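Looking after the grippers

Monday, June 27, 2022

The hand-held pair had been slipping on anything shiny, so I gave them a proper going over before the next Esasano session. They had done over 200 picks since the pads were last changed.

Pads come off first. I wipe the backing, fit the new one and press it down for 12 seconds. Then I do the pivot screws on the upper joints. Too tight and the fingers drag on the way back, too loose and the tips don't meet. Radwa Lamrani likes hers a touch stiffer than mine, so we mark the pairs.

After that I check both on soft packets and a box, laid out on the bed. 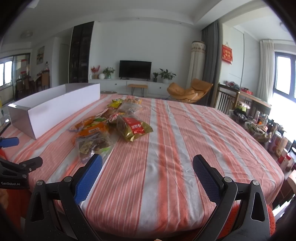
One gripper open over the snack packets, the other at the edge, blue pads on.

Bags are a good check. If one pad sits higher than the other, the packet twists as you lift it. I do 4 lifts with each hand, look at the pads, and go round the screws again.

Sanaa Tazi asked what I use on the joints. A drop of light oil, wiped off straight away, and none near the pads. I still need to order spare screws from Silar, as we're down to the last bag. The next full strip-down is in September.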